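The Slow Work of Picking Things Up

In a former furniture showroom in Dusness, the working day begins at 7 in the morning, when the first robot is switched on and sent to do what most of us do without thinking. It has to pick something up from the floor.

The company is called Storko, and it wants to sell a machine that can tidy a home. I went there in December with a simple question, the same one my neighbors ask me when they learn what I write about: can it do the chores yet? I had expected a short answer. I stayed until the evening, and I came home with a notebook full of small difficulties.

The first difficulty is that a house is full of objects which were made for human fingers. Knobs, tabs, lids, handles, the loose end of a roll of tape. A person finds the tab on a lid with the side of a finger, often while looking at something else. For a metal fingertip this is a careful operation. It has to arrive from the correct side, the thumb must come to meet it, and the lid must not slide away over the carpet in the meantime. 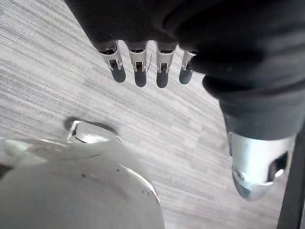 Rostami does not like to hear the word "yet" in this discussion. The word, Rostami told me over lunch, makes people believe that the hard part is behind us and only some polishing remains, while in a normal kitchen there are more kinds of lid than any laboratory will ever buy.

I think this is fair, but it is also a little too dark. Storko keeps a record of its attempts, and I was allowed to read it. In the last full month the robots made 2,997 attempts to grasp a household object, and 1,190 of them were marked as good. Good means that the object was lifted, carried and put down in the place where it should be. A teenager with such a result would hear some remarks from his parents. Still, the engineers were pleased, and when I read the notes written next to the failures I began to understand why. Many of the failed attempts ended very near to success. The object was lifted and then turned in the hand. Or it was carried well and released too early, over the edge of the box.

The shop floor is a different story. In a warehouse the same carton comes again and again, the light does not change, and a person can decide in advance where everything will stand. Furimham, a packaging plant on the other side of the town, has used simple arms for years. They have no fingers at all, only suction cups, and they work through the night. The manager there has no interest in a hand. For her, a hand is an expensive way to do what a cup already does.

But a suction cup is not much help with a sweater, and a home is not a plant. At home the things are soft, round, shiny or half hidden under other things. A smooth cylinder is a good test. If the fingers close too low, it tips. If they close too weakly, it turns, and the glossy surface gives back bright spots of light which can confuse the vision system about where the edge is. 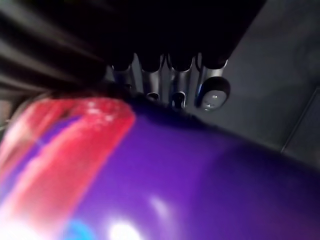 So when could a family buy such a machine and leave it alone with the living room? At Storko they speak of small tasks first, such as clearing a floor before vacuuming, with a person at home who can help when it gets stuck, and they refuse to name a year for the rest.

I asked what the robot does best today. The engineers discussed this among themselves for longer than I expected — they did not agree — and at the end they chose putting objects into an open box. It needs 2 tries on a bad day, they said, and the box forgives a lot. Folding was at the bottom of everybody's list. Nobody wanted to talk much about dishes.

Before I left, I watched one more series of attempts from a chair near the door. The arm went down, waited, corrected itself by a very small distance and went down again. I noticed that I was leaning forward to help it. When I came home my own floor was covered with toys, and I cleared it before I took off my coat.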